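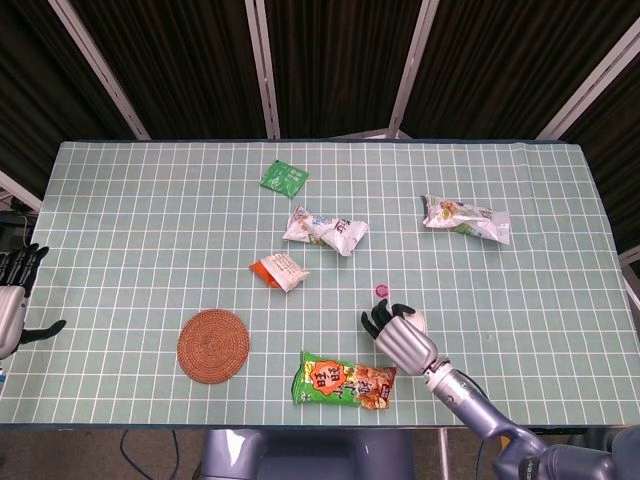
Tarun Singhal

Hi all! We're writing house rules for tabletop sessions on our two-armed robot and I'm having a great time with it, but we're stuck on object layout. The current draft says snack packets go down at random angles, with one non-food item (we like the woven coaster) in among them. Is random good enough, or should the rules give set positions? And does anyone have a rule for where the hand you aren't using should be?

Elspeth Mackay
Love this topic! Random is fine as long as you write it down. We keep 18 layouts on cards, shuffle them, and note the card number in the log before the arms are powered. Mix your sizes too, a little flat sachet and a full snack bag are such different grabs! For the idle hand, our rule is one agreed park pose, fingers open, and the operator says "parked" out loud. Also tape your cables. A loop on the floor near the base is a trip hazard and we write it up every time.

Kamol Intarasuk
we just throw stuff on the table lol. works ok

Heather Sutherland
Agree with Elspeth on the cards. I'd add a rule for the tablecloth: clip it underneath at the corners. A grid print is super handy for putting things back in the same spot, but only if the cloth stays put. We check ours every 13 runs and swap any wrapper that has torn. At Zatholm we also keep people 2 meters back while the arms are live.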